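We use cookies to improve your experience. Accept | Manage settings

Nekberg Recycling Office
Saturday, September 27, 2025

1/ New collection rules for household packaging take effect in Nekberg in December. This thread sets out the main changes for residents.

2/ Foam play mats and other bulky foam items are not accepted in the curbside bin. They should be taken to the Agbenyega Road depot, open 5 days a week.

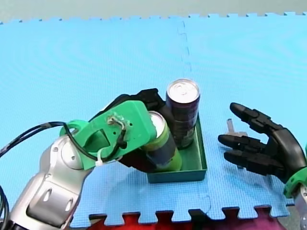

Blue foam play mat.

3/ Cans, jars and cartons stay in the yellow-lid bin. Please empty them first. Labels may be left on.

4/ Metal drink cans should not be crushed flat - the sorting line at Clirklow separates items partly by shape.

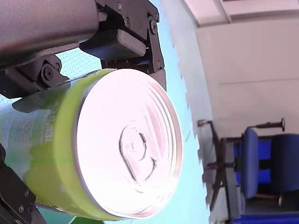 5/ The same applies to food cans. Loose lids may be placed inside the can before it goes in the bin.

6/ Bin capacity will rise from 35 to 49 gallons on streets with shared collection. Almost 1,000 households will receive a new bin.

7/ Questions on bin delivery may be sent to Burgi Grabner, Resident Services.

Related
Glass collection points in Nekberg
Holiday pickup schedule
Kitesum compost trial: how to apply

© Nekberg Recycling Office | Contact | Back to top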